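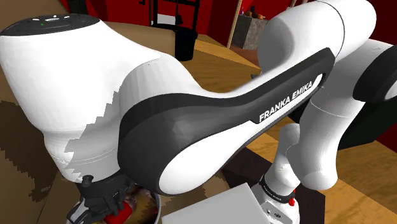
Simulated kitchen work from the robotics course at Bekovdale, with the gripper at the pot.

Before students at Bekovdale may program the arm in the laboratory, they must first complete the task in simulation. The course, taught jointly with the Lultness school, enrolls 87 students this year in teams of 4. Each team has 12 weeks to teach its virtual arm a set of kitchen chores, and may log up to 2,000 trial runs on the shared computers.

Teams keep a written record of every failed grasp, and instructors grade the record along with the program. The Quintero Prize, awarded in May, recognizes the team whose work carries over best to the laboratory. Last year's prize went to a Lultness team, whose report is held in the Brosholm Library.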